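4.2 Packaging left on the floor

Weltberg's claim that flat-pack assembly is slowed mainly by poor instructions does not hold up well against our home visits. In 33 of the 50 households, the longer delays came from the floor itself: parts set down and lost track of, cartons nobody had moved. The Panunico checklist asks only whether the floor is "clear", a word that does very little work. Dark hardware on a grey floor is easy enough to see from standing height – whether it is noticed by someone kneeling is another matter, and Janstead did not test it. We remain doubtful that floor colour explains much on its own (Figure 7).

Figure 7. Black metal rod and printed cardboard box on grey wood-grain planks.
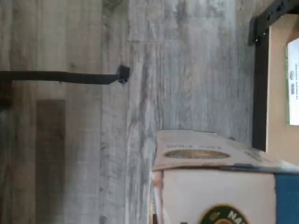
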